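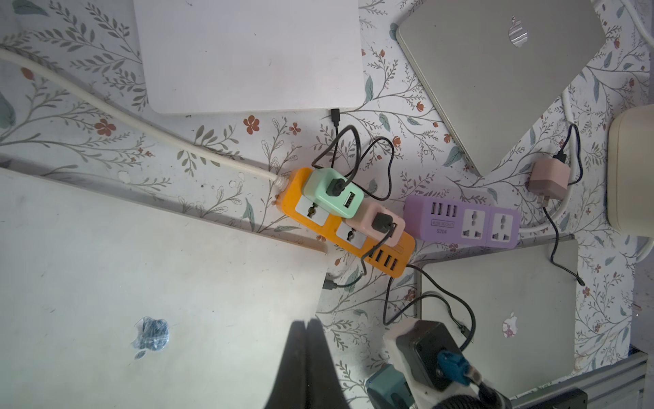

Fig. 3.1 Cables, chargers, closed laptops. Wrist view.

Chapter 3: Perception before planning

Start with what the planner gets. Not a world, just pixels plus a pose. Everything after that is a guess, and guesses need a confidence attached. Skip it and the arm commits too early.
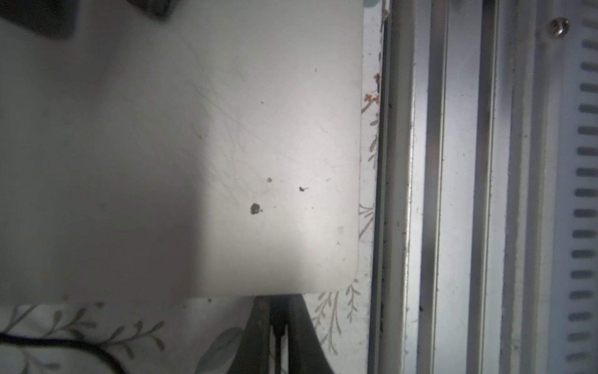
3.1 One view or two

Wrist view: close, sharp, narrow. Fixed view: wide, coarse. Fuse them, but check teh timestamps first.
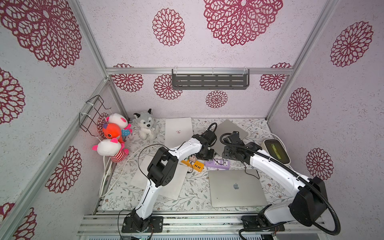
Frames next. Each arm plans in its own base frame, so shared space has to be declared somewhere. With two grippers facing each other over the power strips, one bad transform is a collision. Muvix keeps one tree for both arms. 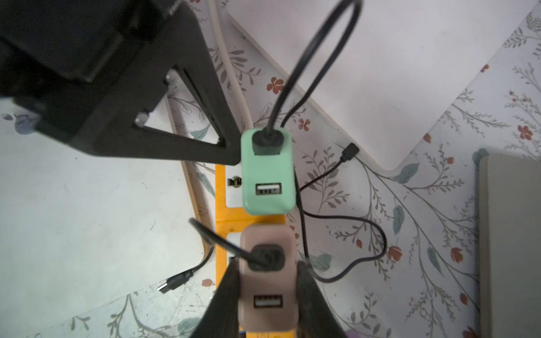 Wilma Moncrieff would do it the other way round, planner first, and let its failures tell you what perception has to deliver. Fair. Try both orders in excercise 13.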